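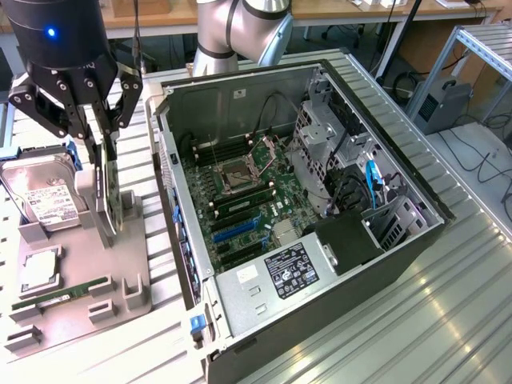
温浴施設モレイラ見学記録:水処理室・施術室・リネン系統

2024年11月14日、温浴・マッサージ施設モレイラ(Moreira)の設備公開日に参加した。通常は立ち入れない機械室と、営業前の施術室が公開の対象である。以下は当日のメモを系統ごとに整理したもので、施術そのものの評価は含まない。

案内は設備責任者のチアゴ・ヴァレンテ氏(Tiago Valente)、施術室の説明はセラピスト主任のアメリコ・カルドーゾ氏(Américo Cardoso)が担当した。説明はポルトガル語と英語で、数値はヴァレンテ氏が配布した資料に基づく。

1. 施設の構成

地下に機械室とリネン室、一階に受付、更衣室、温浴槽、二階に施術室が並ぶ。改装前は織物倉庫だったとのことで、階高が大きく、天井裏にダクトを通す余裕がある。反面、外壁の断熱は後付けで、北側の施術室では冬季に壁面の表面温度が下がる。この点はカルドーゾ氏も気にしており、施術台を壁から離して配置していた。

動線は利用者用と従業員用に分かれている。使用済みのタオルは二階の廊下奥にあるシュートから地下へ落とし、清潔なものは別の昇降機で上げる。シュートの投入口には閉鎖確認のスイッチがあり、開いたままだと廊下の表示灯が点灯する。

2. 温浴槽の水処理

主浴槽は循環式で、集毛器、砂ろ過器、熱交換器、塩素注入の順に流れる。ろ過器は並列に設置され、一方を逆洗している間も循環を止めない。逆洗は閉館後に手動で行う。自動弁への更新は見積もりを取ったが見送ったという。弁の操作盤には手順を記したラミネート紙が貼られており、筆跡の異なる追記がいくつかあった。

水質管理の目安として酸化還元電位を常時測定しており、資料に載っていた下限の設定値は700 mVである。これを下回ると注入ポンプの動作時間が延び、復帰しない場合は受付の端末に警報が出る。遊離塩素は別に試薬で測定し、紙の台帳に記入する。台帳と自動記録の値は毎月突き合わせるが、電極の洗浄直後は両者が一致しないことが多く、その時間帯の値は集計から除いている。

pH調整には炭酸ガスを使用している。酸の薬液を置かずに済む一方、ボンベ庫の換気と濃度検知が必要になる。検知器は床に近い位置に取り付けられており、入室前に扉の外で値を確認できる。見学者は庫内に入らず、扉の窓から見た。

熱源はガスボイラで、太陽熱集熱器が予熱を受け持つ。集熱器は屋上にあるが、当日は風が強く、屋上の公開は中止になった。

参加者から、浴槽の塩素臭を減らす方法について質問があった。ヴァレンテ氏の回答は、臭気の主因は結合塩素であり、注入量を下げるよりも入浴前のシャワーと補給水量の管理が効く、というものだった。更衣室から浴槽への通路は、シャワーの前を必ず通る配置になっている。

3. 施術室

公開されたのは二階南側の個室である。床はビニル系シートで、壁際を立ち上げて継ぎ目を溶接している。油分の多い施術に使うため、目地のあるタイルは避けたという。

施術台はプラテル(Platell)の電動昇降式。昇降は足元のバーで操作し、施術者が手を離さずに高さを変えられる。最低高さは資料によると383 mmで、車椅子からの移乗を想定して選定された。カルドーゾ氏が実際に上下させたところ、動作音は会話の妨げにならない程度だった。天板の下に機構部のカバーがあり、清掃時はピンを抜いて外す。可動部への給脂は年に一度、納入業者が行う。

フェイスクレードルは角度と前後位置を別々のレバーで固定する。カルドーゾ氏によれば、利用者の首の不快感は角度よりも前後位置に由来することが多く、最初に胸骨の位置を合わせ、次に顔の位置、最後に角度を決める。担当者が替わっても同じになるよう、この順序を新人研修の手順書に入れているとのことだった。

照明は調光式で、施術中は間接照明のみ、清掃時は天井灯を全点灯とする。切り替えは入口脇の鍵付きスイッチで行う。施術中に天井灯が誤って点灯する事例があり、後から鍵付きに交換した。

室温は個室ごとに設定できる。吹出口は施術台の真上を避けて足側の壁に寄せてあり、風量を絞っても台の上に気流が当たらない。温度センサーは当初ドア横にあったが、廊下の空気の影響を受けるため、施術台に近い壁へ移設された。旧位置には化粧蓋が残っている。

4. オイルの保管と加温

施術用オイルはドロストネス(Drostness)から一括で仕入れ、施設内で小分けする。保管庫は遮光で、ロット番号と開封日をラベルに記入する。香料を加えたものと無香料のものは棚を分け、小分け用の漏斗も共用しない。精油の成分に反応する利用者がいるため、問診票で申告があった場合は無香料の棚からのみ取り出す。

加温器は湯せん式を廃止し、乾式に切り替えた。湯せん式では容器の外側に水滴が残り、床に落ちると滑る。乾式は立ち上がりが遅いため、開館前にタイマーで通電を開始する。設定温度は本体の内部で固定されており、施術者は変更できない。使用前に前腕の内側で温度を確かめる手順は残している。

余ったオイルを容器に戻すことは禁止されている。廃油は専用の缶に集め、回収業者に渡す。オイルの付いたタオルについては次項に記す。

5. リネン系統

今回の見学で最も時間が割かれたのはリネン室である。オイルを含んだ綿布は、乾燥後に積み重ねると酸化熱で発火するおそれがある。そのためオイル施術のタオルは袋の色を変えて分別し、洗濯も別の機械で行う。予洗、本洗、すすぎの温度は別表で管理されており、予洗に界面活性剤の割合が高い洗剤を使う点が通常品と異なる。

乾燥機には冷却工程があり、途中で扉を開けると警告が出る。取り出した布は金網の台車に広げ、すぐには畳まない。畳む作業は別室で、表面温度を放射温度計で確認してから始める。台車の置場は壁から離し、上方に煙感知器がある。

洗濯機の排水には油水分離槽を設けている。槽の点検口はリネン室の外の中庭にあり、搬入車両の駐車位置と重なっていた。点検のたびに車両の移動が必要で、ヴァレンテ氏は改装時の設計で見落とした箇所だと述べた。

6. 音響マッサージ室

二階北側の一室には、低周波振動を伴う寝台「フォノ(Fono)」が置かれている。天板下の加振器に音源から低域成分を送る構成で、上限周波数は施設側で制限している。利用料は一回の単独利用では設定がなく、回数券のみの扱いである。受付の料金表では599ユーロと表示されていた。

寝台は床に直置きせず、防振ゴムを介した架台に載せている。導入当初は階下の更衣室に振動が伝わり、ロッカーの扉が鳴った。ゴムの硬度を変えて解消したが、架台の高さが増したため、乗降用の踏み台を追加した。

ペースメーカー使用者、妊娠中の利用者、血栓症の既往がある利用者は対象外とし、予約時と入室時に確認する。効果についての掲示は室内になく、案内文も「全身で低音を感じる休息」という表現にとどめている。カルドーゾ氏に理由を尋ねると、測定していないことは書かない方針との回答だった。

希望者は短時間の試用ができた。筆者も横になったが、振動は腰部と踵で強く、頭部では弱かった。マットの厚みが部位によって違うためと考えられるが、断面は確認していない。

7. 質疑と資料

見学後、一階の休憩室で質疑があった。主な内容は次のとおり。

営業中の設備停止について:循環ポンプは予備機への切り替えが可能。熱交換器の洗浄は12月の休館期間に行う。

施術者の手指の負担について:強圧の施術が連続しないよう予約システム側で制限しており、続けて入れられるのは3件まで。制限の解除には主任の承認を要する。

消毒剤について:施術台の表皮にはアルコールを使用しない。過去に表皮の硬化と亀裂が生じ、張り替えた経緯がある。現在の薬剤は第四級アンモニウム塩系で、所定の接触時間の後に水拭きする。

水道水の硬度について:軟水装置を通すのはボイラ補給水とリネン系統のみ。浴槽は未処理の水を使用し、タイルの水位線に付くスケールは手作業で除去する。

配布資料は系統図、点検周期表、施術台の仕様抜粋で構成されている。系統図には改装前の配管が破線で残っており、現状との対応は凡例を見ないと読み取りにくい。薬剤の製品名と購入価格は資料に含まれず、口頭での説明もなかった。

機械室の撮影は不可、施術室は利用者がいない時間帯に限り可。次回の公開時期は未定で、告知は受付の掲示板で行うとのことである。機械室の床は逆洗後に濡れるため、参加する場合は滑りにくい靴が必要になる。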